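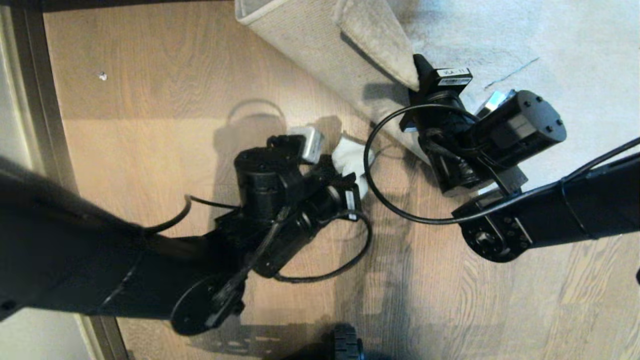
Ulmont Matte Floor Oil, 5 liter can

Hardwax oil for indoor wood floors, made for us by Mevell. Goes on thin, dries matte, no plastic look. Good on oak, ash, beech. Not for laminate, not for vinyl, please stop asking.

Coverage: one can does about 300 sq ft, two coats. Old thirsty boards take more. Order a spare if your room is big — we can't always match the batch later.

Colors
Clear
Honey
Smoke (back in November, sold out agian, more coming)

How to use
Sand, vacuum, wipe down. Stir the can, don't shake it. Thin coat with a short roller, along the grain. Buff off the extra. Leave overnight, second coat, done. Socks only for the first 2 days. Rugs can wait a week or so.

Oily rags can catch fire on their own. Lay them flat outside to dry or soak them in water before they go in the trash.

Pale boards by a window will shift in color over time, with any oil. Try a bit in the closet first.

Shipping
Ground only, no air. Orders in before noon go out same day from the Bondarchuk warehouse. Dented can? Send a picture before you open it, we'll swap it.

Goes with
Plistetus floor soap, concentrate
Short nap roller, 2 pack
Buffing pads, white — fits most rental machines

Item no. 305
Unopened cans can be returned, tinted ones can't. Prices on this page dont include tax.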